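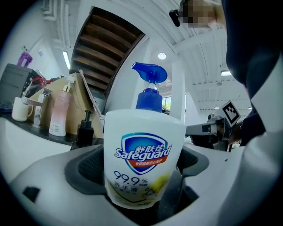
Equal pay claims: new time limit

Workers at Vesbridge who think they are paid less than a colleague doing equal work will have six months to bring a claim under the new staff agreement. The old limit was two.

Dayana Cortés, who led the talks for the union, said cleaning and catering staff had pressed for the change since May.

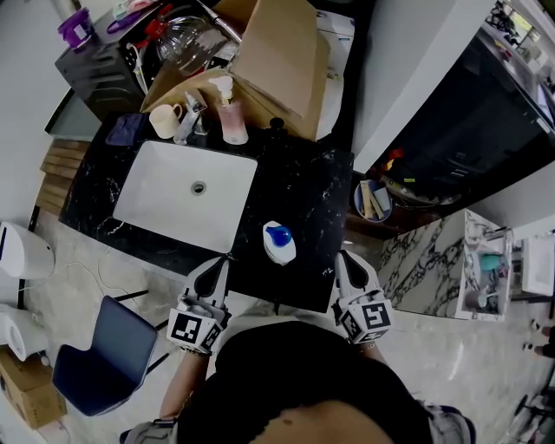 Soap on the counter beside the sink.

Part-time staff are covered too – including those on the Quintero site. Claim forms are available from Abundio Jaramillo until 29th December.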